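Plevine Wall Print Kit: Set-Up Guide
Section 3. Unrolling and flattening

27th September | By the Sasbridge workshop desk | 19 comments

Your print has spent its life so far in a tube and has grown fond of the shape. Allow an evening for this section. The box says 11 minutes, but the box was written by sales.

1. Clear a table longer than the print. Wipe it, then wipe it again where you had lunch.
2. Wash and dry your hands. Hand cream counts as dirt.
3. Pull the end cap off the tube. It will resist, then let go all at once, so keep your elbow away from anyone you like.

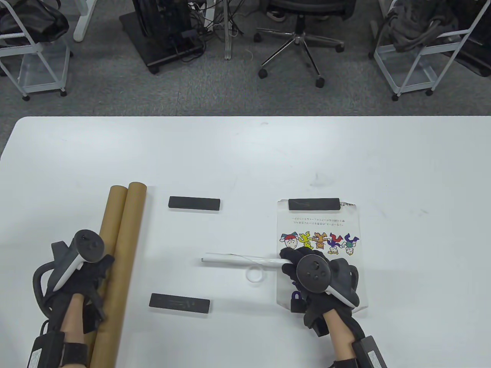 4. Twist the roll gently inward until it slides out. Don't pull one corner. Customers who pull one corner buy a second print.
5. Lay the print face down and unroll it a little at a time, putting a weight on each end.

CAUTION: Mugs are not weights. We received 829 photos in May that make this point better than we can.

6. Cover with clean paper and leave overnight. Some 100 sheets of office paper, still wrapped, will do nicely on top.

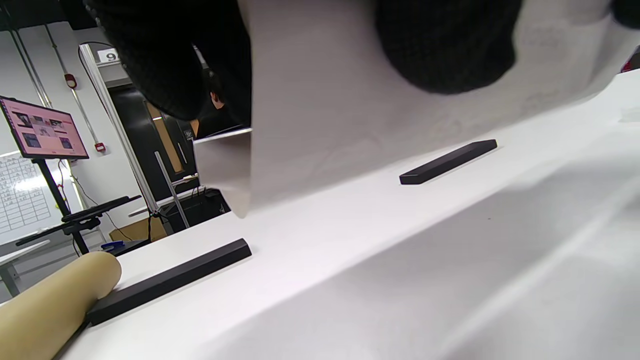
7. Next day, turn the print over and check the corners. If they still curl, repeat steps 5 and 6 and lower your expectations slightly.

NOTE: Don't iron the print. The Illoner coating melts, and so does the warranty.

8. Go on to Section 4, Finding a Straight Wall.

Shares: 11

Related
Section 2. Opening the Box Without a Bread Knife
Section 4. Finding a Straight Wall
Choosing a Subramaniam hanging rail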